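News > Local > Courts and Crime

Police charge two over copper cable thefts from Flonstead rail corridor

Wednesday, May 6, 2026
By the Prumby newsroom

Two people have been charged over a series of copper cable thefts along the freight rail corridor between Flonstead and Prumby, police said.

The pair, aged 34 and 41, were arrested at a storage yard in the Kelemen industrial estate after officers carried out a search warrant. Each faces charges of theft, possession of stolen property and interfering with railway equipment. Neither has entered a plea.

Police allege 1000 metres of signal and earthing cable was taken from trackside conduit at nine locations, beginning in March. The cable was cut at inspection pits and pulled through by vehicle, according to a statement of facts filed with the court. Covers were put back on most of the pits, which delayed discovery at several sites.

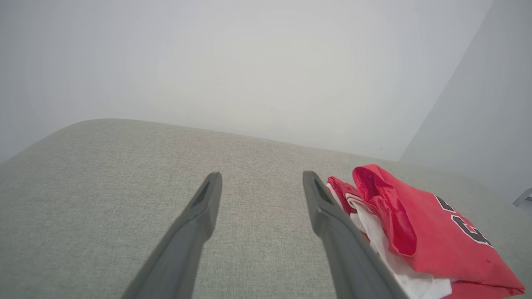

Loss of the earthing cable did not stop trains, but it did disable lightning protection on a section of the line. Loss of signal cable at two locations caused level crossing equipment to fall back to its default state, with boom gates down and lights flashing. At the Pondurier Road crossing the gates stayed down for 90 minutes before a technician released them by hand. No injuries were reported.

The search recovered cable in cut lengths, a hydraulic cutter, a cable stripper and a set of pit keys. Some of the cable had been stripped of its sheath. Investigators are comparing batch markings on the remaining sheath with installation records for the corridor.

Scrap dealers in the district have been asked to check purchase records from March onward for bare copper in seven-strand or 19-strand form. Dealers must record the seller's identification and vehicle registration for each purchase, and must pay by traceable means.

Temporary cable has been laid at all of the affected sites. Permanent replacement will use copper-clad steel, which has a lower resale value and is harder to cut with hand tools. Pit covers are being refitted with locking bolts, starting at the Flonstead end of the line. A speed restriction remains in place near Pondurier Road until the crossing circuits have been retested.

The accused were released on conditions, including an order to stay out of the rail corridor, and are due to appear in Prumby court next month.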